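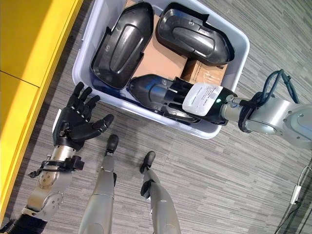
Black plastic covers in a big, pale bin.

Search this site

Why do we sort things into bins? Well, friends, a bin gives everything a home, so small parts don't go wandering off across the carpet!
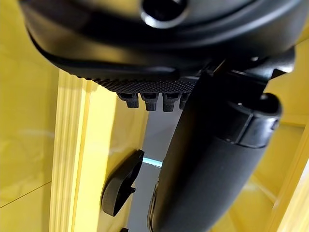 Bright yellow is a cheerful color to spot.

Start with big pieces (they take up the most room), then tuck the little ones in beside them.

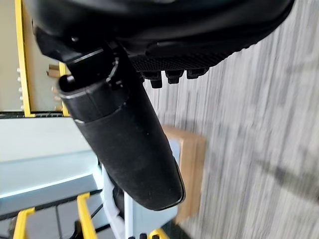 Otis Lyons writes that he puts a label on every bin, even the one for odd socks.

Labels are a lovely idea, and so are colors, like yellow for one kind of thing

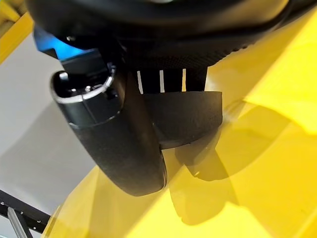
and blue for another, if you like, and you can draw a little picture on each label too.

16 shares | 2 comments

Recent:
Why Boxes Have Flaps
A Rainy Day in Clallumby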